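Who Makes the Rules for Robots?

Posted 18 Aug 2022 in How Things Work

Think about the rules in your own house. There's probably one about shoes on the sofa, and one about how many biscuits you can have before tea, and perhaps a very firm one about not throwing a ball near the window. Rules like that usually begin because something went wrong once (poor window!) and a grown-up decided it had better not go wrong again.

Robots have rules too. The robot doesn't know it has them, of course, any more than your bicycle knows which side of the road to ride on. The rules are for the people who build robots, the people who switch them on, and anybody who happens to be standing nearby.

Some of these rules are called standards. A standard is a long, careful set of instructions that lots of people have agreed on, so that a robot made in one country is just as safe as a robot made in another. You use standards every day without noticing. Plugs fit into sockets because of a standard, and so does paper into a printer. When people write one for robots they talk for months, sometimes for years, about things like how hard a robot arm may push, and what the stop button should look like. The answer to that one is big and red, so you can find it in a hurry!

Other rules are smaller and belong to just one place. We call those good practice, and they're a bit like the list your teacher pins up beside the paints. At the Drellano workshop, where robots learn to do household jobs, the list is called the Tratton Rules, after the street outside, and it takes up 2 sheets of paper stuck to the door.

Let's look at a few of them, and imagine that the job for the day is hanging up the washing. It sounds easy, doesn't it? You've probably done it while thinking about something else entirely. But cloth is floppy and changes shape whenever it's touched, and clips are fiddly little things, so it's a very good job for finding out whether your rules make sense.

Rule one is to go slowly near people. A robot arm can be strong, and it can't say sorry if it bumps your elbow. When somebody is close by, the arm has to move at a gentle speed, slower than you would wave to a friend.

Rule two is to grip only as hard as you need to. Try it with a sock of your own. Pinch it so lightly that it nearly falls, then squeeze it as hard as you can. Somewhere in between is the right squeeze, and a robot needs to be told where that is.

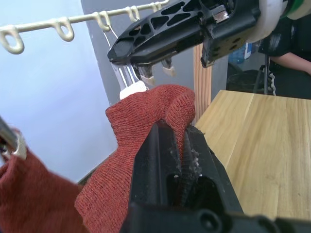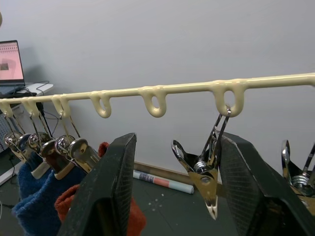 Clips overhead and something knitted or fuzzy to hang: washing day with robot grippers.

Rule three is about fingers, and I mean yours. A gripper is the part of a robot that works like a hand, and it closes whether there is a sock in it or a thumb. So the rule says that no hand goes between the gripper's fingers while the power is on, not even to rescue a clip that has gone crooked. Stop the robot first, then reach in. Grown-ups forget this one more often than children do, I'm sorry to say.

Rule four says that when there are two arms, each arm must know where the other one is. You know where your left hand is even with your eyes shut (have a go, and touch your two pointing fingers together behind your back). Robots need that worked out for them with a good deal of arithmetic, or their arms would be forever knocking into each other.

Rule five is to write things down. If a clip slips or a towel lands on the floor, somebody puts it in the notebook, which is up to page 711 and has jam on the cover. Nobody gets told off for what goes in it. Last March the people at Drellano read back through the notebook together and changed rule two, and they expect to change it again.

Would you like to write some rules of your own? Choose a job you know well, such as laying the table or feeding a rabbit, and pretend a robot is coming to do it tomorrow. What should it never do? How will it know when to stop? Where should you stand while it's working? Give your list to someone at home and ask them to be the robot, following every word exactly as you wrote it, and keep a pencil handy for the changes.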